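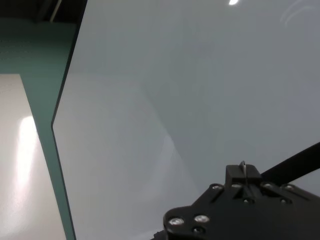
Pale gray surface with a light reflecting near the top.

4 min read

Open day at the Aasen service center

Aasen opened its service center to customers for one afternoon in March, and I went along with my neighbor Margus Kuusk, who was thinking of trading in his Parnero. Doors opened at 1 p.m. and the lot was full by the time we got there, so we parked behind the tire store and walked.

Visitors went around in small groups. Ours was led by Tülin Ateş, the service manager. She started at the check-in lane, where each car gets a printed sheet that stays with it until pickup. The shop has 7 bays, and two of them are kept for warranty work. Oil changes go in the end bay by the road.

The parts room was more interesting than I expected. They keep 2000 items on the shelves, mostly filters, brake pads and bulbs. Anything else is ordered before noon and comes in the next morning. Margus asked about a window switch for his car and was told it was a special order – three days, paid up front. 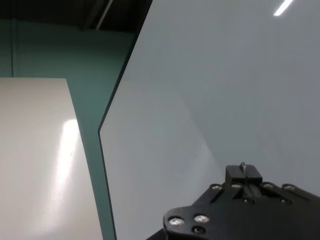 Gray-white panel, with a bright streak near the upper right.

Merike Krūmiņa from the sales side talked about trade-ins. Service records help, she said, and a spare key helps more than people think. A missing key takes $300 off the offer at this location. Margus has one key.

Coffee was in the waiting room, along with a sign-up sheet for a free battery check. Test drives were limited to the new Tomine, and the line was long, so we skipped it. The salesman gave us a brochure and a card.

We left at 3:30. The next open day is planned for the fall, after the lot is repaved. Margus is keeping the Parnero through the summer.

12 shares
2 comments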